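**Plindley PC assembly cell – demo page**

Updated after the June open day. Quick notes for anyone who came by and asked for a link, plus the kit info. Prices on request, still waiting on the new sheet.

What it is: two-arm cell for putting parts into desktop towers and taking them out again. Slatted aluminum table, case lies flat on its side, parts sit in a fixture next to it. Sold by Asteo, set up and supported by Ó Ceallaigh.

## The fixture

One pocket per part. CPU, memory, hard drive, expansion card. Drive stands up, so does the card. Modules go in edge-on so the fingers can get hold of them. Pockets can be re-cut for your parts, send us a drawing or just mail the parts. 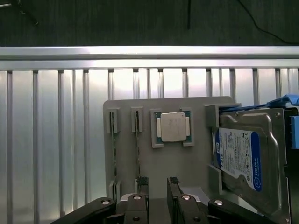 Siobhán Mulligan wanted to know if the pockets have to be re-cut every time a supplier changes the drive. Her line sees three or four drive makes in a month and she didn't fancy swapping plates all day.

Short answer no. Same form factor, same pocket. Rails are what catch people out – if your rails are wider, tell us before you order.

## On the day

Sessions ran from 10 in the morning, last one at 4. Small groups, standing room at the table. We kept to memory and CPU work for the most part as thats what people had written in about. Speed was turned down for visitors, so please dont time it off your phone videos.

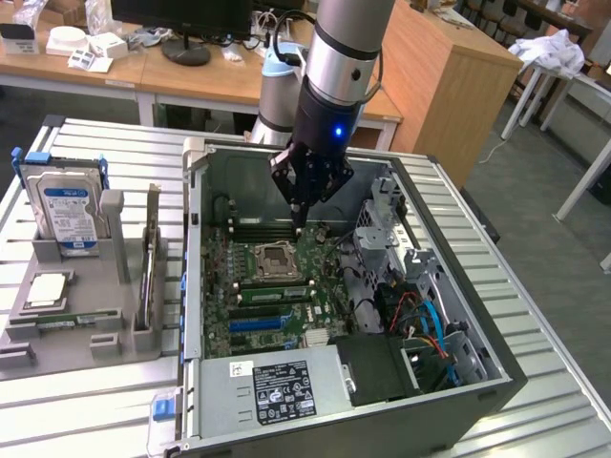 *Gripper over the memory slots, tower on its side.*

Two-finger gripper, pads are a wear part. Spare set comes in the box. Changing them is two screws and a wipe down, no recalibration needed for memory. For CPU work run the short check in the manual, section 9.

Someone asked about cables. No, the cell does not plug in SATA or power leads. Jostov is working on a connector tool, no date, please stop asking the poor guys at the desk.
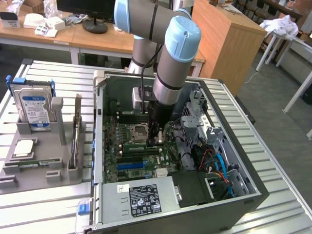
*Arm reaching into the open case, fixture alongside.*

## What you get

- two arms with controllers
- table and one fixture, cut to your parts
- one gripper per arm plus spare pads
- wrist camera
- 22 hours of on-site setup and training, split how you like
- software license, first year

Not included: cases, safety fencing, shipping outside the lower 48.

## Before you book a visit

Bring your own tower if you can. We'd rather try it on your board than ours – slot spacing and latch type make more differnce than anything in the spec sheet. Latches at both ends are fine, single latch also fine, tell us which. 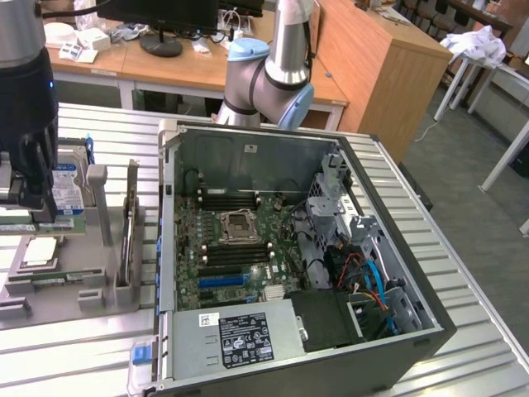 Also bring the screws for the side panel, they go missing. Lead time is 10 weeks from signed drawing. Fixture on its own is quicker, ask. Orders of 100 fixtures and up go through Asteo direct, not the web form.

Next visits list goes up when the room is confirmed. Parking at the Plindley site is round the back, front lot is for deliveries only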